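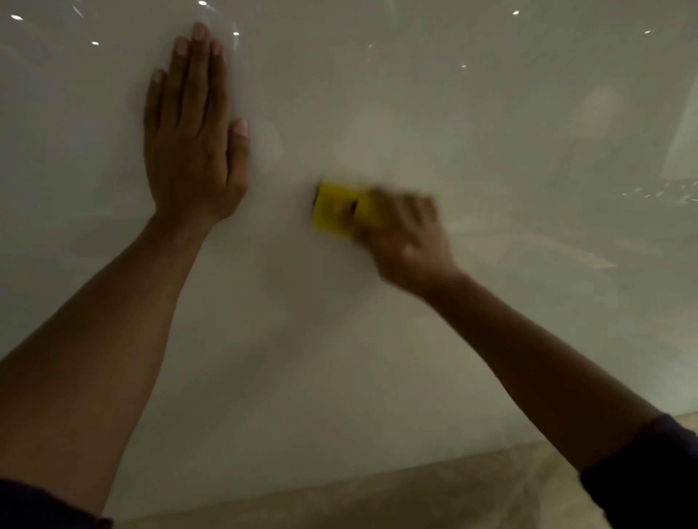
Laying vinyl film on a curved panel

Glossy film on a flat cupboard door is a job most people can manage on the first try. A curved panel takes more patience. The film has to give a little in two directions, and any dust you missed will show as soon as a light is on overhead. The notes below are for self-adhesive vinyl on smooth, hard surfaces such as fridge doors, rounded cabinet ends, bath panels and painted metal.

What you need

A plastic squeegee small enough to hold in one hand. A felt edge strip to go on it, or a scrap of clean cotton cloth folded over the edge. A sharp knife with snap-off blades. Masking tape. A spray bottle. Two lint-free cloths. A hair dryer, or a heat gun with a low setting. Esko Rautiainen, who taught the evening class in Arneck where I picked up most of this, also kept a pin in his shirt collar for bubbles. Any sewing pin will do.

Cleaning the panel

Wash the panel with warm water and a drop of dish soap, rinse it, and dry it. Then wipe it down with rubbing alcohol on a fresh cloth. Pay attention to the edges and the underside, where greasy fingers have been. Old wax or silicone polish will stop the adhesive from holding, and one wipe may not take it off. If water still beads on the surface, do it again.

Fill chips and dents before you start. Gloss film hides nothing. Sand the filler flush with 200 grit, wipe off the dust and leave the patch overnight.

Vacuum the floor, then wait half an hour before you peel any backing. Close the windows. Don't wear a wool sweater.

Cutting the film

Measure over the curve with a cloth tape, then add 50 mm on every side. The extra is what you hold on to while you work, so don't be stingy with it. On a deep curve I go up to 80 mm. Mark the center of the panel and the center of the film with bits of masking tape, and line the two up dry before you commit.

I use the Weseo gloss on most things. Plilen is thinner and stretches more easily, but it also tears if you pull back too hard. Whichever you buy, get it all from one roll. Two rolls of the same white can be different enough to see when they are side by side.

Laying it down

Tape the film in place along the top. Fold it back, peel off a hand's width of backing and stick that strip down first, working from the middle out to each side. After that, pull the backing down a little at a time.

Put your free hand flat on the film with the fingers spread. It keeps the sheet from creeping while the other hand works the squeegee. Press lightly. You want to hold the film, and a hard push with the heel of the hand will stick down a patch you haven't smoothed yet.

Hold the squeegee at a low angle and use short strokes that overlap by half. Always push air toward an open edge. On a curve, follow the direction that bends least first, then go across. If a crease starts to form, stop, lift the film back past the crease, and lay it again. Pressing on a crease makes it permanent.

Roll up your sleeves and take off rings and watches. A shirt button dragged over fresh gloss leaves a line that won't polish out.

Wet or dry

For big pieces I work wet: 6 drops of dish soap in a spray bottle of water, misted on the panel and on the sticky side. The film slides until you squeeze the water out, so you get a second chance at lining it up. Check the label first, though. Film with air channels in the backing should go on dry.

With the wet method, expect a cloudy look for a while. Small hazy patches of trapped moisture usually clear over several days in a warm room. Leave them alone.

Heat

Warm the film only where it has to stretch, and keep the dryer moving. It should feel soft and slightly warm to the hand. If it turns shiny in one spot or starts to curl, you are too close. Once the edges are wrapped around the back, go over them again with heat and press them down with a cloth. This is the step people skip, and it's why corners lift in winter.

Bubbles

Prick at the edge of the bubble, at a slant, and push the air toward the hole with a fingertip. A lump that won't flatten is dirt. You can live with it or lift the film.

Trimming

Use a new blade section for every side. Cut on the back of the panel where you can. Where you have to cut on the front, lay knifeless tape under the film before you start, and pull it through afterward.

Aftercare

Don't scrub the panel for a week. After that, soapy water and a soft cloth are enough. Keep scouring cream and magic sponges away from it, as both dull the gloss.

Last updated 29th April. Notes on wrapping drawer fronts will follow in May.

Contact | © Vuorinen Home Notes | Back to top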